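Garage > Trailers > Bearings > Repacking a hub

I put this off for two summers with my little utility trailer and then did it in one evening in June, so if you're nervous about repacking wheel bearings, don't be! It's messy, but it's pretty simple work.

Chock the other wheel first. Crack the lug nuts loose while the tire is still on the ground, then jack up the frame (never the axle tube on mine, it's thin) and set it on a stand. Pull the wheel.

Pry off the dust cap with a flat screwdriver, working your way around it. Straighten the cotter pin, yank it, spin the nut off and wiggle the hub toward you. The outer bearing will try to jump out, so keep a thumb over it.

Wipe everything down, then wash the bearings in parts cleaner and let them dry on their own. No compressed air, please. If you see pits or blue spots on the rollers, buy new bearings and races together. My Kumard set cost less than lunch for two.

Now the fun part: put a blob of grease in your palm and push the wide side of the bearing into it until grease squeezes out the top. Keep turning it and give it a good 30 minutes for the pair if it's your first time. Tap in a new seal, slide it all back on, snug the nut while spinning the hub, back it off, then finger tight and a fresh cotter pin.

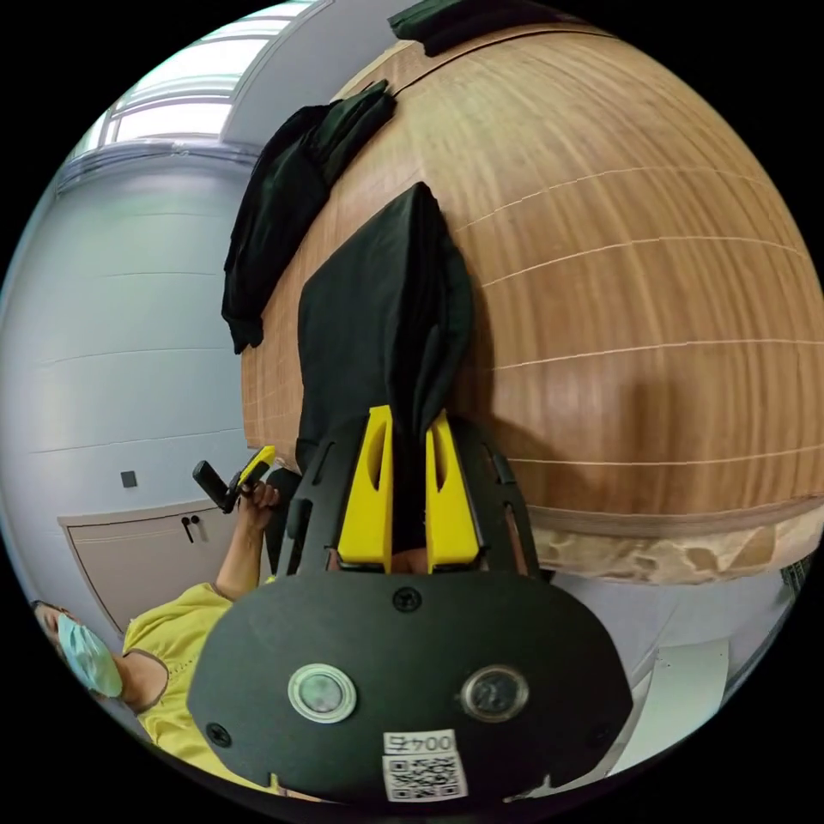
Last changed: June, 13 edits so far

Tow it a few miles and put your hand near the hub. Warm is fine. If it's too hot to touch, the nut is too tight, so go back in and loosen it a notch.

Related
- Trailer lights that blink when they shouldn't
- Jonas Grabner's leaf spring swap
- Picking a jack stand

Questions? Write to Mirjam Widmer | © Widmer Garage Notes | Back to top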